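Stocking and Restocking in a Small Grocery: Where the Time Goes

Project report, Antonina Stetsiuk
Group partner: Ustyna Lysenko
Course: Intro to Retail Operations

1. What we wanted to find out

Short version: how long does it take to get bottled drinks onto a shelf, and which part of the job eats the time. We picked drinks since they're heavy, they sell all day, and the bottles are all sort of the same shape so you can compare one item with another. Snacks would have been a mess.

The store is the Hasunow on the Lirkton side of town. Medium size, one drinks aisle, one back room. They let us work there on a Saturday before opening and then again in the afternoon when it was busy.

2. Background

There isn't a lot written on this for small stores. Most of what we found in the library was on warehouses, where everything is on pallets and someone has already decided the route. In a small store a person takes a basket or a cart, fills it, walks, and sorts it out on arrival. Symonenko (the store's supply company) gives its stores a stocking sheet but it only covers deliveries. Nothing about moving items from one shelf to another, or pulling items out when a label changes or a display gets moved. The manager said this happens all the time in December.

So we split the work in two:

Full case stocking. Cardboard case, cut open, straight to shelf.
Loose stocking. Single bottles, carried in a basket, both directions (to the shelf and off the shelf).

3. Method

One person works, one person times and writes. We swapped after every round. Stopwatch on a phone, notes on paper, typed up the same night. Four rounds in total, two in the morning and two in the afternoon. We did not talk during a round except to call out start and stop, because the first time we tried it we talked the whole way and the times were useless.

A round had these steps: fetch, walk, handle, face, return. "Handle" means bottle in hand until bottle is where it goes. "Face" means turning the label to the front and pulling the row up to the edge of the shelf.
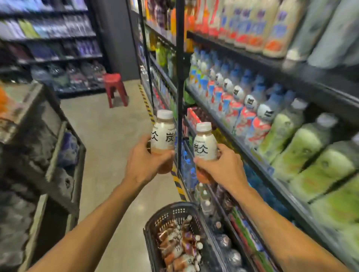
Handling was the step we argued over the most. Ustyna wanted to time each bottle by itself and I wanted to time the whole basket. In the end we timed the basket, but we wrote down if the person was using one hand or two. Two hands, one small bottle of milk tea in each, was the way both of us ended up working with the small sizes, without planning it. With the large bottles on the shelves next to it this doesn't work nearly as well, they are too wide to hold by the neck and still set down straight. The other thing is how they lie in the basket. Small bottles on their sides pack in tight and you get a lot in, but the labels point every which way, so you pay for it later when you face them.

4. Results

We moved 104 bottles over all the rounds. Total working time was 900 seconds not counting breaks and not counting the one round we threw out and did over (stopwatch never started, my fault).

Handling was the biggest part. Facing was second, and it was a lot bigger for loose stocking than for full cases. In a case the bottles stand up and mostly face the same way already. Walking was smaller then we expected in the morning. In the afternoon it went up, people in the aisle, you stop, you wait, you say sorry, you go round.

Two hands beat one hand in every round where we used both ways. The gap was bigger for the second person in each pair of rounds, so part of it may be practice. We can't separate that with what we have.

Basket weight was not measured. It should of been. By the end of a full basket both of us were putting it on the floor and pushing it along with a foot, which is not in the method anywhere but it's what happened.

5. Problems

Only two people, both the same height more or less. A taller person would have an easier time on the top shelf.
The afternoon rounds got interrupted 3 times by customers asking where things were. We stopped the watch but you lose your rhythm.
One aisle, one store. We asked at Orkport too, they said no.
No full case round in the afternoon, there was no delivery left to open.

6. What we would tell the store

Keep the small bottles upright if you can, even if you fit fewer in the basket. A cheap divider would do it. Do the loose stocking before opening. And put the basket on something with wheels, the floor in there is smooth enough for it.

7. Who did what

Ustyna: timing sheet, talking to the manager, section 2. Antonina: sections 3 to 6, typing, adding up. Both: the stocking.

Timing sheets are in the folder with the paper copy. The second page has a coffee stain on it but you can still read the numbers.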